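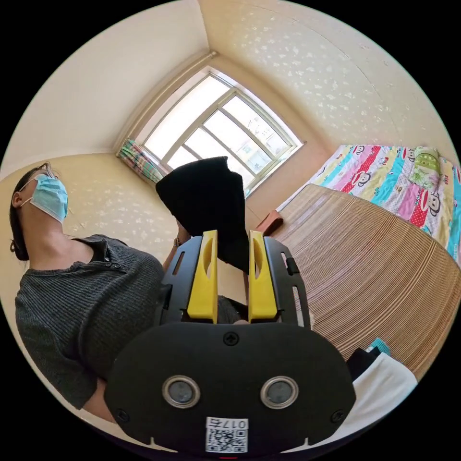 Wardrobe day in the small bedroom, window side.

Okay friends, the great closet sort has begun and I'm taking you all along with me, because I talk more when I fold. Get a cup of something. This may be a long thread.

We've put it off since we moved to Alton, and then April came along and I still had winter things squashed in with the T-shirts. The curtain rod in that room has held up more wet sweaters than I care to admit (sorry, plaid curtain, you deserve better).

My system, such as it is: everything comes out, everything gets held up to the daylight, and then it goes on the bed as keep, mend or give. I do the dark clothes by the window on purpose. Under a lamp, navy and black look exactly the same to me, and lint hides until you're already out the door. 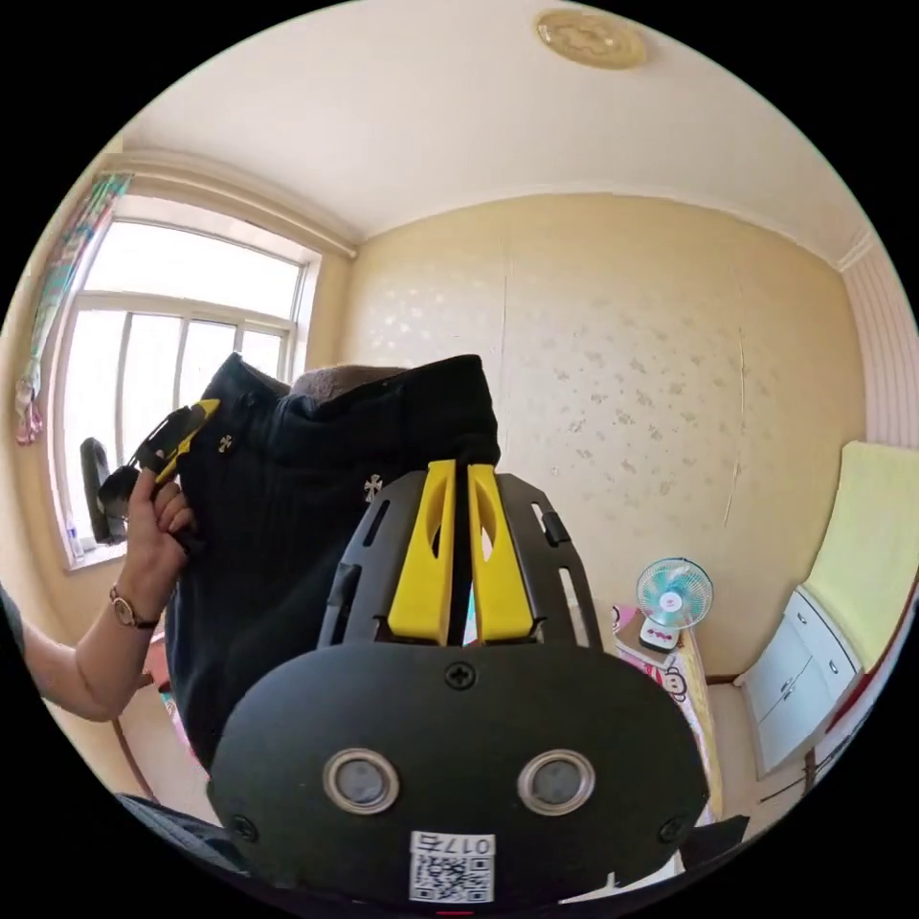 Black things with a bit of trim are my weakness, I'll confess. Anything with little crosses on it or a fuzzy edge at the top gets a second look and usually a third. Those I fold with the soft part on the inside so it doesn't pick up fluff from everything else on the shelf.

Ribbed fabric is another one I've changed my mind about. I used to hang it all, and it grew! Shoulders down to the elbows by summer. Now it gets folded in half the long way, sleeves tucked back, then in thirds - loose enough that it doesn't crease.

Ifeanyi Adeleke asked under my last thread how many hangers a person needs. I own 81, dear, and I'd like to get down to more than I'm willing to say out loud. The 12 nice padded ones from the Harden market are staying no matter what.

The give pile goes to the clothing swap over on Effiong Street, and they'd like things clean, buttoned and folded, so please don't just stuff a bag like I did last year.

Still to do: the scarf drawer, and 2 boxes marked "misc" that I haven't opened since Ketness. I'll be back after supper if I find the other glove.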